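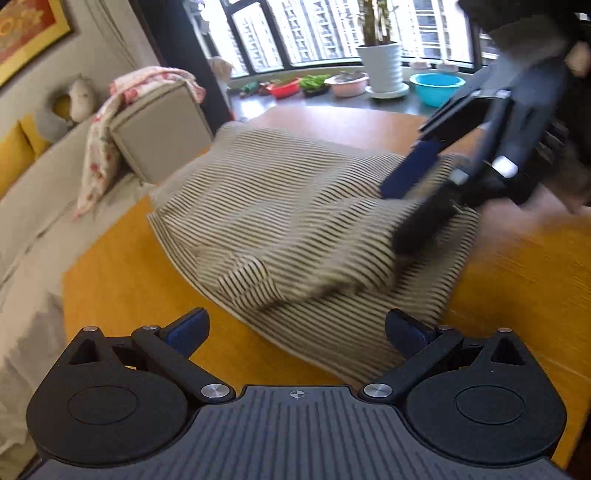 Two-tool work on a striped garment. Near tool open, far tool down on the fabric.

Search this forum Advanced search

Folding cell at Braltholm, seven months in: staffing and task changes
Posted by Jin-sol Geum, July 7, 2018

The Trondon folding cell went live at the Flundthorpe plant in January. I run the finishing section, so what follows is limited to finishing. Wash and press are unchanged.

Before: 13 people on manual folding, two shifts. Now: six on manual folding, four on demonstration work with the hand-held grippers, one on exceptions at the cell outfeed. The other two moved to dispatch at their own request.

Output per shift, cell only: 440 pieces. The manual tables on the same garment mix did 621 with the full crew. The cell does not take breaks and can be run overnight, which is how management gets to a favorable number. Per hour of attended running it is slower than the tables were.

Demonstration work is the part I want comments on. The operator takes a tool in each hand and flattens and folds using the finger pads only. Contact with bare fingers voids the run. Knits with sleeves are the worst category by a wide margin. The usual failure is a sleeve that rolls back over itself while the body is being spread, and then one pad picks up two layers.

Questions:
1. Does anyone rotate people between demonstration and manual folding within a shift, and at what interval?
2. How is demonstration work graded for pay?

ratchet_pawl wrote:
We rotate every 90 minutes. Longer than that and the grip hand starts to go. The load is in the thumb and the outside of the forearm, and it does not show up in the first week. Check the weight of the tool at the end of the arm with the operator reaching across the table. Ours was specified on a bench scale and nobody had looked at the moment arm.

On pay, we left everybody on the folding grade. I would not do it that way again.

M_Radwan wrote:
Meriem Radwan, shop steward at a different site, same equipment supplier. "Same grade" is a pay cut for anyone who was on piece rate. A good folder makes the rate by speed. Demonstration runs are slow by design and half of them get thrown out for reasons the operator can't see. Ask how many of your four were above base before January and what they take home now.

Jin-sol Geum wrote:
Three of the four were above base. They were given a fixed allowance set from their average over the previous quarter. It is reviewed at year end and there is no guarantee past that. I agree this is weak.

selvedge wrote:
I don't think the output comparison is fair to the cell. 621 was 13 people. Divide it out.

Jin-sol Geum wrote:
I did. You then have to add back the exceptions operator, the four on demonstration, and the maintenance call-outs, which finishing is charged for. Leave all of that out and the cell wins easily.

selvedge wrote:
Demonstration is a development cost. You wouldn't charge the training of a new hire to the table they end up on.

ratchet_pawl wrote:
We would, and we do. It is in the section budget until they pass.

tumblefour wrote:
Operator here, eight years on tables, last five months on the grippers. Technical points, in case they help.

The picture at the top is a common situation. One tool is already on the pile and the other is waiting with the pads open. Experienced folders want to go in with both at once, out of habit. I get better results pinning the high part of the cloth first, then opening the other side toward me. Stripes help a lot, you can see a twist before you pull it tight. Plain black jersey is miserable.

You lose feel. With my hands I know it's two layers without looking. With the pads I look for it at the fold edge, and my neck tells me so by lunch. Table height matters more than it did for hand folding. We dropped ours 6 cm and that was the single most useful change.

As for the job, it is quieter and you talk less. Some like that. I asked to be on the tables two days a week and got one.

M_Radwan wrote:
Thanks. Was the table change paid for by the project or by your section?

tumblefour wrote:
Section. Samir in maintenance cut the legs down.

selvedge wrote:
Cutting legs is permanent. Get an adjustable frame if you rotate people of different heights.

Jin-sol Geum wrote:
Noted on the height. Ours are fixed, and the same tables are used by both shifts. I will trial a 90-minute rotation with two of the four and post discard rates for the sleeved knits against the other two. The allowance question goes to the next site meeting. Meriem, if your site has wording for demonstration work in its agreement, I would like to see it.

M_Radwan wrote:
Draft only, not signed. Sending it by private message.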